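Snack Bags: Your Questions
Put together by Darragh Daly for Parico Snack Bags, last updated 9/22/26

I get asked the same things every week, so I've put my answers in one place. Shout if yours isn't covered!

What's in a bag?
A mix of crisps, sweets and a biscuit or two. The standard bag has 12 packets and the big one (we call it the Adams, long story) has rather more. I pick the mix myself, so no two months are quite the same.

Why paper bags and not boxes?

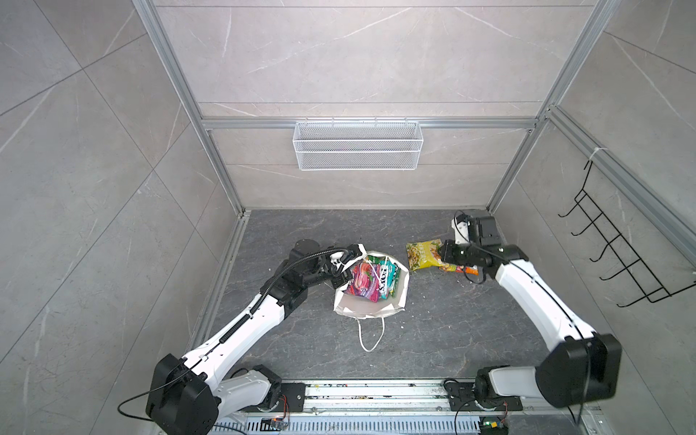

I tried boxes for our first 300 orders and didn't get on with them - they took up the whole shed and half of them arrived at my door squashed flat. Paper bags stack in a drawer. I like a plain white one with a string handle, and I leave the top open while it's being filled so that packets can stand upright, like the teal-green one on the right of the bag. Stand them up and you can read the names without rummaging.

Will my crisps get crushed?
They shouldn't! Heavy things go in first and anything puffy goes on top. If you do end up with a bag of crumbs, send me a photo and I'll pop a replacement in your next order.

Can I leave something out?
Yes, up to two kinds of snack. Put it in the notes box when you order. I can't promise a nut-free bag though, sorry, so please don't order for anyone with an allergy.

Do you do parties and offices?
We do, and I love them. The smallest party order is 60 bags and the most I can manage in one go is 600 (that was for the Wurkico summer do, and I slept for two days after). Give me a fortnight's notice if you can.
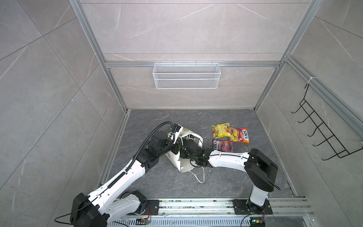
White paper bag on the packing floor, with the wire basket and hook rack on the walls.

Can I collect?
Yes, from the Zonberg unit, any weekday before four. Ring the bell twice - it sticks.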